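Home Columns House and Home Letters About Contact

In defence of the ugly packet

I had a small row with my sister-in-law in February about storage jars, and I'm still cross enough to write a column about it. She had spent a whole Sunday decanting. Rice, cotton wool, dishwasher tablets, the lot, all tipped into matching tubs with little typed labels, and she stood back and asked me whether it didn't feel calmer. I said it felt like a chemist's shop. We had a rather quiet lunch after that.

I do understand the appeal, I really do. Packaging is loud. It's red and yellow and shiny, it crinkles when you're trying to be quiet at night, and it was designed to shout at you from a shop shelf, so of course it carries on shouting once you get it home. If you've got a nice wooden worktop (I have, and I oil it more often than I ring my mother) then a bag slumped across it does rather spoil the effect.

But I like my bags! I like knowing what a thing is without having to remember what I decided to call it. And a packet tells you such a lot – what's in it, how many, what the makers think is so marvellous about it.
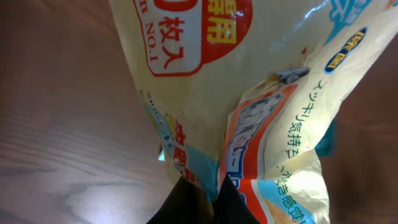

A Japanese packet on the wood. The red characters in the white box, 枚入, are the bit that goes with the number of sheets.

I can't read Japanese, I should say. My neighbour Dong-geon Jeon can, and he taught me to look for those two characters, and now I spot them everywhere and feel terribly clever. He also tells me that スッキリ気持ち, in the dark blue, is something like "a fresh, clean feeling". Well, who wouldn't want that? Tip the contents into a beige tub and the fresh, clean feeling goes straight in the bin with the wrapper.

There's the practical side too. When I lived in the flat on Hekthorpe Road I went through a decanting phase of my own, and I ended up with 4 tubs of white powder and no idea which was the bicarb. I threw the lot away. The tubs had come from Zendon and cost far more than anything I ever put in them, and they took up twice the room, being square and stiff where a bag will squash down and go wherever you shove it. Half a bag takes up half the space. Half a tub is still a tub.

So what I do now is very dull. Packets live in a drawer, standing up, with the tops folded over and a clothes peg on each. When one's nearly finished it comes to the front, so I see it before I write the shopping list. The drawer looks a fright when you pull it open, all those colours and creases, and then you push it shut again and it doesn't.

My sister-in-law came round last week, opened it looking for a sponge and said "oh, love". She found the sponge, though.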